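4.2 Remittance handling and placement costs among returned domestic workers

The second part of the survey asked returned workers how they had paid for their placement abroad and who had handled the money they sent home. The questions were put to all 325 respondents in the two districts, Corrigan and Fula, and were asked in the same order each time. Where a respondent had worked abroad more than once, only the most recent contract was recorded. Respondents who had left before finishing a contract were kept in the sample, as the placement debt usually stays with the household whether or not the contract is completed.

Most respondents in Corrigan had borrowed the placement fee from a relative. In Fula the more common source was a lender introduced by the recruiter, and in many of these cases the loan papers and the work contract were signed at the same sitting. Several respondents could not say what rate they had agreed to. Others knew the monthly payment but not the number of payments, and had learned the full amount only after the first deductions appeared on their pay slips. We did not try to work out rates from memory in these cases, and they are entered in the tables as unknown.

The licensing rules in force at the time required agencies to give each worker a written list of fees before departure. Compliance was uneven. Agencies with a branch office in the district generally produced the list, while those working through village agents often did not. Village agents are not themselves licensed, and a worker with a complaint had to travel to the regional labor office, which accepted filings in the morning only. Fifteen respondents had made the trip. Of the remainder, those who had a grievance mostly said that they did not know where to file it or did not think it was worth the fare.

Household income after return was harder to measure. Few respondents had gone back to the work they did before leaving, and most put together a living from several sources: shop work, seasonal farm labor, childcare for neighbors, and goods made at home for sale. Home production was counted as income only where the respondent could name a buyer or a market and give a price for the last item sold. Needlework, knitting and crochet were entered under a single heading, "yarn and textile goods," because respondents did not separate them in a consistent way.

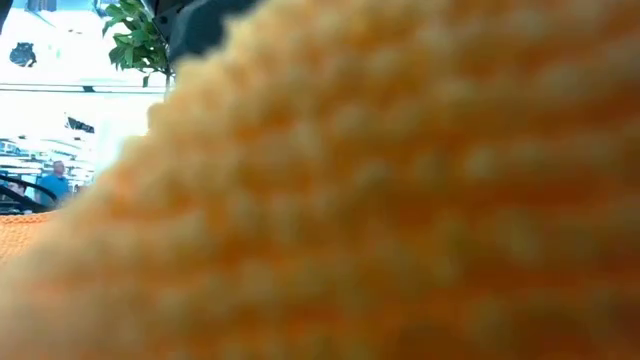
Figure 6. Close view of orange knitted or crocheted textile.

Earnings under this heading were small and irregular. They rose before school terms and holidays and fell to nothing in the planting months. They also tended to be spent by the person who earned them, while wages sent from abroad had been managed by a husband, a parent or an older sister. This difference came up often in the follow-up interviews, and it bears on how reintegration grants should be paid. A grant made out to the household head may not reach the returned worker at all.

The district reintegration scheme, known locally by the name of its training center, Trirari, offered a short course and a starter grant to workers who registered within a year of return. Take-up was low in both districts. Nineteen respondents had completed the course and a slightly larger group had begun it and dropped out. Reasons for dropping out included the distance to the center, the lack of childcare during class hours, and a new contract abroad. Those who finished rated the bookkeeping lessons more highly than the craft lessons, which several described as covering things they already knew.

A separate check was made against the records of the Grikar migrant desk, where Maritza Tamayo allowed us to read the intake register through February. The register holds 1131 entries for both districts and notes the reason for each visit. Requests for help with documents made up the largest group – mostly passports held by a former employer or agency – followed by unpaid wages. Questions on reintegration grants were rare. This agrees with the survey, in which few respondents had heard of the scheme from an official source. Most had heard of it from another returned worker, often after the registration period had passed.

Two limits should be noted. The sample does not include workers who were abroad during fieldwork, and these are likely to be the ones with the best contracts or the largest debts. The register also records visits and not persons, so a worker who came back three times over the same wage claim appears three times. We therefore use the register only to compare the kinds of problems reported, and draw no estimate from it of how many workers were affected. The comparison with agency records is taken up in Section 4.3.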